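Support > Sinora mobile units > Set-up guide > Section 6

We use cookies to remember your language and the manuals you have opened. Accept | Settings

6. Preparing the work area and running a first reach

Read this section before you run the Sinora near furniture for the first time. It covers the floor, the marks on it, the furniture and the first slow reach into a storage unit. Section 5 (power-up and emergency stop) must be complete and signed off. If it isn't, go back and finish it.

Two people are needed. One runs the robot from the Dundo control station. The other, called the observer here, holds the wireless stop and does nothing else. The observer does not hand over objects, answer calls or move furniture while the arms are powered.

6.1 Clear the floor

1. Switch the arms to Hold and confirm that the status light is steady.
2. Remove rugs, mats, power strips and anything else that can slide or be caught.
3. Sweep. Small debris can lodge between the foot and the floor and tilt the body.
4. Check for moisture. Do not operate on a wet floor.
5. Walk the full path of the robot and look for raised joints or loose planks.

Note: Shiny floors can return false readings to the depth sensors. If the station shows a patch of missing floor where you know the floor is sound, close the blinds or turn off the nearest lamp and repeat the check.

6.2 Mark the floor

Marks let a second crew put the robot back in the same place. Use short words and write them so they can be read from the station side.

1. Move the robot to the working position and switch to Hold.
2. Mark the position of both feet.
3. Label the position. One word is enough.
4. Record the label in the site log, with the name of the task.
5. Remove old marks before adding new ones. Two sets of marks in one area is the most frequent cause of a wrong start position.

Marker ink may stain some floors. Ask the owner of the building first, and use paper tape if there is any doubt.

6.3 Position the furniture

1. Place the storage unit so that its opening faces the robot.
2. Move tables and chairs out of the swing of both elbows. The arm needs more room on the way out than on the way in.
3. Lock any casters. Push the unit by hand at the height of the opening. If it moves, brace it.
4. Take glass, liquids and open food out of the compartment. Sealed packages may stay.

CAUTION: Do not wedge a door or drawer open with a tool. A tool can fall into the path of the hand.

6.4 First reach

1. Set arm speed to the lowest step. Leave it there for the whole of this procedure.
2. The observer stands outside the marked area, with a clear view of the hand and the opening.
3. The operator says "reaching" and waits for the observer to answer "clear."
4. Bring the hand up to the lower edge of the compartment and stop. Do not enter yet.
5. Look at the cables on the working arm. They should curve freely and should not touch the furniture at any point.

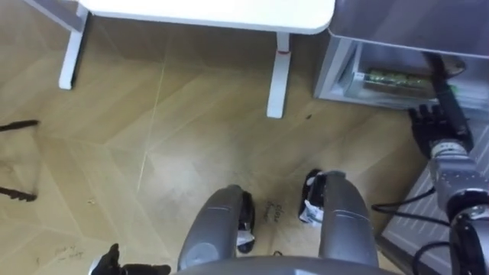 Figure 6-2. Right hand near the lower edge of the open compartment, seen from the robot's head.

6. Compare the head view with what the observer sees. Ask the observer to describe the gap between the fingers and the edge. If the two accounts differ, withdraw and repeat the camera check in Section 4.
7. Enter the compartment slowly. Keep the wrist level and do not touch the contents on the first pass.
8. Withdraw along the same path and switch to Hold.
9. Repeat steps 3 to 8 two more times without a contact before you go on to grasping.

CAUTION: Never reach in by hand to straighten a package while the arms are powered - not even in Hold. Call "stop," wait for the light to go out, then reach.

Note: The head camera looks steeply down at close range. The far side of the compartment and the space behind the forearm may be hidden from the operator. The observer is responsible for both.

6.5 When to stop

Press the stop at once if:

- a person or pet enters the marked area
- a cable goes tight or catches
- the furniture moves
- either foot shifts from its mark
- the operator and observer lose voice contact

Do not restart from the stopped pose. Lower the arms with the manual release, walk through 6.1 to 6.3 again, and write down what happened. A stop with no damage still goes in the log. Error 223 on the station means the stop was pressed during a reach, and it clears only after the log entry is saved.

Sites run under the Wallmont agreement must also send a copy of each stop entry to the safety contact, Sânziana Radu, before the next session.

Section revised 2022-06-10.

Contact Ciobanu support | Copyright Ciobanu | Back to top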